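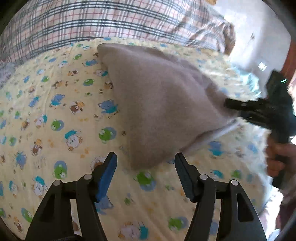 A fleece cloth on a pale yellow bedsheet.

Put the price of washing on the label

When the lift in our building in Lisberg was out of action in August, I carried my washing down four flights and back up again, and I began to take notice of how much of it there was. We are two adults. We do not work in mud. Yet the bag was full twice a week, and most of what was in it had been worn or slept in for a short time and had nothing wrong with it.

My view is that we wash far too much, that the people who sell us clothes and bedding know it, and that care labels should be rewritten to say so.

Take the label as it stands. It gives the hottest wash the cloth will bear, whether it can be tumbled, and how warm an iron can be. All of that is about the limits of the fabric. It says nothing on how often the thing needs washing in the first place. A person who buys a fleece blanket learns that it can be washed at forty degrees and takes this as advice. Into the machine it goes every week, with the sheets, and after a winter it has gone flat and bobbly and feels like the inside of an old slipper. Then it is replaced.

I kept a notebook for a year, partly out of stubbornness. I wrote down each item as it went into the drum, leaving out socks and underwear, which I accept must be washed after every wearing. The total was 847. I then went back and marked the ones that had a stain, a smell or a sickness behind them, or had been used for as long as any sensible person would use them. That left 408 which I could not defend. Some were jumpers worn for one evening. A good many were towels that had dried one clean person twice.

My neighbour Olaia Casado ran a launderette called Manzano until she retired, and she was not surprised by the notebook. People brought in blankets that were clean, she told me, and she washed them because that was what they were paying for. She used to suggest an hour on the line instead. Few took her up on it. They wanted the smell of the powder, and they wanted to feel that the job had been done.

I think that smell has a lot to answer for. Helamix, the powder most people in our building buy, comes in a box with a scoop big enough to plant bulbs with. I tried half a scoop and then a quarter. The quarter did everything I needed on an ordinary load, and the towels came out softer. The only thing missing was the scent, and after a month I stopped looking for it.

There is a fair case on the other side. Ezequiel Escobar, who read a draft of this and disagreed with nearly all of it, has three children under seven and a dog that sleeps where it likes. He says that sorting through a heap to decide what is dirty takes more time than washing the lot, and that time is what he is short of. He also says that people with allergies need their bedding washed hot and often, and that anyone who has had scabies in the house will not be lectured about airing blankets. He is right on all of it. Nurses, cooks and people who lay roads will not get much from my notebook either.

But these are reasons for some homes to wash a great deal. They do not explain why a couple in a flat should run the machine as if they had three children and a dog. Habit explains that, along with the laundry basket. Once a jumper is in the basket it counts as dirty, whatever state it is in. We got rid of ours for the bedroom and put up a rail with hooks, for clothes that are between clean and dirty. It looks untidy. I have got used to it.

As for the label, I would like one more line. It could say "air between uses, wash when soiled" on wool and fleece, and "wash weekly" on sheets and pillowcases, where weekly washing is sensible. Makers would object that people live differently, and so they do. They also cook differently, and we still print cooking times on a packet of rice. No one is fined for ignoring them.

I wrote to Brudby, where we bought our bedding, and asked why their throws had no such advice. The reply was polite. It said that customers were best placed to judge how often to wash their own items, and it thanked me for my interest. I do not think customers are well placed at all. Most of us learned from a parent, who learned on a different machine with different cloth, and we have added to the routine each time a new product told us our homes were not fresh enough.

The money is not enormous, though it is not nothing. I put our saving over the year at 70 in water, power and powder, and I have left out the clothes that should now last longer, as I have no honest way of working that out. What I notice more is the time. There is one evening a week when the drying rack is folded up behind the door and we can get to the window.

The lift has been mended, by the way. The bag goes down once a week now, and it is usually not full.

10th April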